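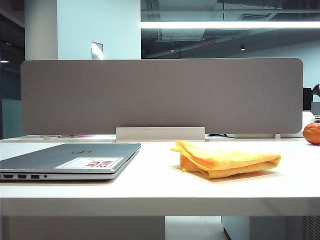

Desk 3, window side. Laptop shut, yellow cloth folded, grey screen along the back.

Whitlock House, second floor: the new desks

Posted April 2021 in Office and Workspace

The second floor at Whitlock House was refitted in March. The old benches came out, the carpet was cleaned and white desks went in, each with its own fabric screen. This page is for anyone who has not been up to see the floor yet, and for the people who have asked which products were used and what the rules are for a shared desk.

The rest of the gallery will be added when the meeting rooms are finished. Until then there is one picture, at the top of the page, and the notes that go with it.

The desk
White top, plain front edge. The desks are from the Erholm range and all have the same finish, so they can be moved between floors without looking out of place. The white shows marks more than the old beech did. Pens and mugs are the main culprits. A damp cloth is enough for most of it. Please do not use the spray from the kitchen, as it leaves a film.

The screen
Grey, felt-like, with rounded corners. The screen is the Pluvari, and it runs nearly the full width of the desk. A wide white bracket at the bottom centre holds it along the back edge, and there are two small white posts under the panel, towards the ends. Please do not pin things to it. The holes do not close up. If a screen leans or rattles, report it and leave the bracket alone.

The laptop
Closed and lying flat on the left, with a round logo on the lid and a white sticker with red lettering. Stickers are allowed on laptops but not on desks or screens. On the visible side there are an HDMI port, two USB ports and a headphone socket, so the monitors on the trolley can be plugged straight in with an ordinary HDMI lead. Leads are kept in the drawer under the printer. Return them at the end of the day.

The cloth
Pale yellow, with a deeper orange-yellow where it folds under. We ordered 300 yellow cloths, in packs of 50, from Prusamon. Wipe the desk down when you arrive and again when you leave. Used cloths go in the bin bag on the back of the kitchen door and are washed once a week. Blue cloths are for the kitchen only.

The fruit
Small, round and orange, at the right-hand end near the screen. Fruit and drinks with lids are fine at the desks. Hot meals should be eaten in the kitchen or downstairs. Take peel with you, as the desk bins are for paper only.

Booking
Desks on this floor are booked by the day through the usual calendar. Desk numbers are on the floor plan by the lift. If the desk you booked is taken, use any free one on the same side and change the booking afterwards.

Storage
Lockers are in the corridor outside room 107. Keys are held at reception. Nothing should be left on a desk overnight, including chargers.

Next to be added: the two small meeting rooms, the phone booth and the kitchen corner.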